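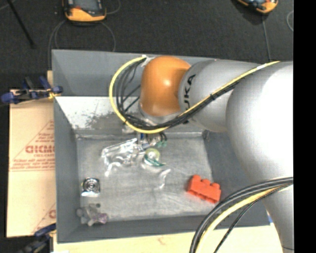

Rultar richtet Greifzelle in Akamstead neu ein

Akamstead – Die Firma Rultar hat im November die Kabelführung an ihrer Greifzelle überarbeitet. Anlass waren wiederholte Aussetzer am Greifer, die nach Angaben des Betriebs auf eine gescheuerte Signalleitung zurückgingen. Der KUKA-Arm stand dafür 42 Stunden still.

»Die Leitung lag zu straff über dem Handgelenk«, sagt Technikerin Skye Rutherford. Das gelbe Kabel läuft jetzt in einem weiten Bogen am orangefarbenen Gelenk vorbei, die dünnen schwarzen Adern sind mit ihm gebündelt. Anschließend wurde die Lage der Metallwanne neu eingemessen. Blaue Zwingen halten die Platte an deren Seite.

Für den Probelauf griff der Arm Kleinteile, darunter einen Spielzeugbaustein und Stücke klarer Folie. Nach etwa 35 Durchgängen gab Nazar Zhuravel die Zelle wieder frei. Die Leitungen sollen künftig alle drei Monate geprüft werden – bisher geschah das nur bei Störungen. Eine baugleiche Zelle in Dretville wird als nächste umgerüstet.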